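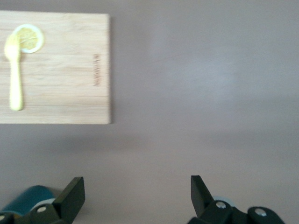 Section 2. Setting up and using the scale

This section covers the Plangate 3820 kitchen scale from unpacking to everyday weighing. Battery types and spare parts are listed in Section 5.

Before you start

The scale weighs up to 3000 g. The display shows grams when it leaves the factory. If you prefer ounces, see "Changing the unit" further down.

You will need the scale, the two AAA batteries supplied with it, and the calibration weight in the small cardboard sleeve. Keep the sleeve. The weight should go back into it after each calibration so that it stays clean.

CAUTION: Do not load the platform beyond 3000 g, even with the scale switched off. The sensor underneath can bend and will not recover.

Fitting the batteries

1. Lift off the glass platform and set it aside on a folded towel.
2. Turn the scale over and slide the battery cover toward the arrow.
3. Pull out the plastic strip and throw it away.
4. Fit both batteries with the ends facing as marked inside the compartment.
5. Slide the cover back until it clicks.
6. Turn the scale the right way up and put the platform back. The two small pegs under the glass go into the two holes in the body.

NOTE: Rechargeable batteries will work, but the low battery sign may come on early. Change or recharge them only when the display begins to fade.

Choosing a place for the scale

1. Put the scale on a hard, level surface. Place mats, cloths and soft chopping mats all give uneven readings.
2. Check that all four feet touch the surface. Press lightly on each corner of the body. If it rocks, move the scale.
3. Keep it away from fans, open windows and the top of a running dishwasher. Moving air and vibration make the last digit wander.
4. Leave a hand's width clear on every side. A bowl that leans on a toaster or a wall will read light.

If the scale has been stored in a cold pantry or garage, let it stand in the kitchen for an hour before calibrating.

Calibrating

Calibrate once after fitting the first batteries, again whenever you change them, and any time the scale has been dropped.

1. Clear the platform and press ON. Wait for the zero.
2. Hold down UNIT until CAL appears. Let go.
3. Place the calibration weight in the center of the platform. Do not press on it.
4. Wait for the display to flash and then show PASS.
5. Take off the weight. The display goes back to zero.

If you see FAIL, switch off, check the surface and start again from step 1. If you see FAIL a second time, wipe the underside of the platform and the four feet, then try once more. Crumbs under the glass are the usual cause.

CAUTION: Do not use coins, canned food or a bag of sugar in place of the calibration weight. The scale will accept anything close to the right weight and every reading after that will be off.

Weighing

1. Press ON and wait for zero.
2. Put the food on the platform.
3. Read the weight once the small circle at the left of the display stops flashing.

To weigh in a bowl, put the empty bowl on first and press TARE. The display returns to zero. Add the food and read the weight. You can press TARE again before each new ingredient, as long as the bowl and everything in it stay under the limit — the scale still counts what it no longer shows.

When you lift the bowl off, the display shows a minus figure. This is the weight you have tared away. Press TARE to clear it.

NOTE: Very small amounts added slowly, such as yeast or salt, may not register. Weigh them in a separate cup and tip them in together.

Changing the unit

1. Press UNIT briefly. The display moves from grams to ounces, then to pounds and ounces, then back to grams.
2. Stop at the one you want. The scale remembers it until the batteries are taken out.

Switching off

Press and hold ON for a moment. If you forget, the scale turns itself off after 14 minutes without a change in weight. A bowl left on the platform will need to be tared again when you switch back on.

Cleaning

Wash the glass platform by hand in warm soapy water and dry it fully before putting it back. Wipe the body with a damp cloth. Lemon juice and vinegar should be wiped off the buttons soon after a spill — they dull the printing over time. Do not put any part of the scale in the dishwasher.

Next: Section 3. Error messages

Reader comments (3)

Recep Kocabaş
Step 2 under Calibrating took me several tries. You have to keep holding UNIT while it runs through all the units, and CAL comes up after that. Might be worth adding.

Sekar Lumbantobing
Mine lost its calibration weight in a move. Is the one from the older Gikholm scale the same? It looks the same size but there's nothing stamped on it.

Recep Kocabaş
I wouldn't chance it. I ordered a spare from the parts list in Section 5 back in April and it came with a new sleeve too.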